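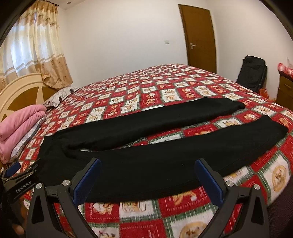
Myung-ja Yoon wrote to us that folding at home with the hand grippers took her one evening to get used to, and that pants were easier than anything with sleeves. She also asked for a clearer setup card, so there is a new one in the kit.

Sakex is looking for people to try the Jakach hand gripper kit in their own homes. You hold the grippers, pick up ordinary clothes and fold them on a bed or table. The recordings are used to teach household robots to handle laundry, and your comments go to the team that designs the kit.

What you do

Pick up, spread and fold everyday clothes for 54 sessions, at times that suit you. Mixed clothes are fine, dark or light. Use a bed, a sofa or a table - whatever you normally fold on. After each session you fill in a short form about grip, weight and comfort.

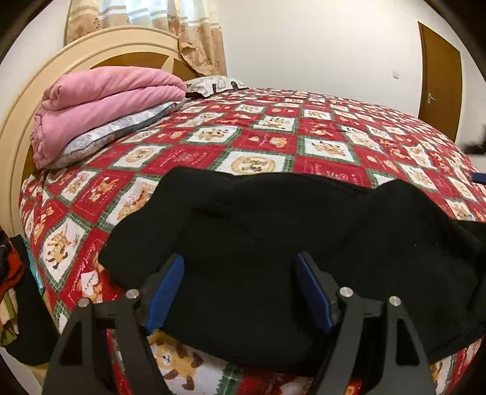 What we offer

Pay is $900 on completion, plus $200 if you join the follow-up interviews. The kit is lent to you and shipping is paid both ways. If you stop early, you are paid for the sessions you finished.

Who can apply

Adults living in Brendby with space to fold at home. No technical background needed. You should be comfortable holding a tool in each hand for 20 minutes - with breaks if you like. Other people in the household must agree to recording.

How to apply

Send your name, your neighborhood and the hours you are usually home to A-yeong Woo at the Sakex office, 137 Ko Street, Brendby. Applications close at the end of April.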